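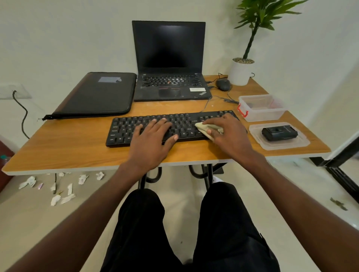

Keyboard duty: one hand to steady, one hand to wipe.

I promised last time that I'd write something about the cleaning clips, as half of you have seen me dusting the same table for weeks and been too polite to ask. So, a few words from the desk end of Terow.

Terow is our attempt to get a learning system to tidy and wipe down an ordinary work table, and it learns by example. Lots of examples. We're after 2000 short clips for the first round, all taken from head height with both hands in view, and on a good day I can get through 19 before my neck starts complaining. You can do the sum yourselves. I did it once and had to go and make a cup of tea.

The wiping clips are my favourites, oddly enough! You'd think a keyboard would be dull, but it's a lovely awkward thing to clean. It's light, it slides if you push, it has a cable at the back that wants to come along too, and the cloth catches on the edges of the keys. So the free hand has to do a proper job, keeping everything still while the other one works along. I never noticed I did that until I had to do it on purpose, over and over, and now I can't stop watching people's left hands in cafés.

We don't clear the table first, either. The laptop stays put, and so does the mouse, and the plant, and whatever box happens to be out. Our early clips were done on a bare table and the people at Dollura, who do the training side, sent them back with a very kind note saying that the system had got rather good at cleaning bare tables. Fair enough. Since then we've left things lying about — which suits me, as those who've shared a room with me will know — and we shuffle them round between sessions.

A few things I've picked up, in case you're thinking of joining in. Start with your hands in your lap and bring them up once you've begun. Fold the cloth, don't bunch it, or it hides your fingers completely. Go slower than feels natural but don't act it out; the clips where I was being terribly careful were the worst of the lot, all stiff wrists and hovering. If you knock something, just pick it up and carry on. We keep those. Long sleeves are fine as long as they stay off your hands.

Labelling is done in Plolis, and I'll admit we haven't become friends yet. Every clip gets split into small steps (reach, hold, wipe, lift, put down) and the argument over where "hold" stops and "wipe" starts has now lasted two meetings. My own view is that they overlap and we should let them. I'm told this is unhelpful.

We could do with 2 more pairs of hands for the next batch, left-handers especially, as everything so far leans heavily to the right. Sessions are an hour, sitting down, and the cloths are provided. Drop me a line through the usual address if you fancy it. We hope to have the first round finished by December, and then it's on to folding, for which I've already started hoarding tea towels.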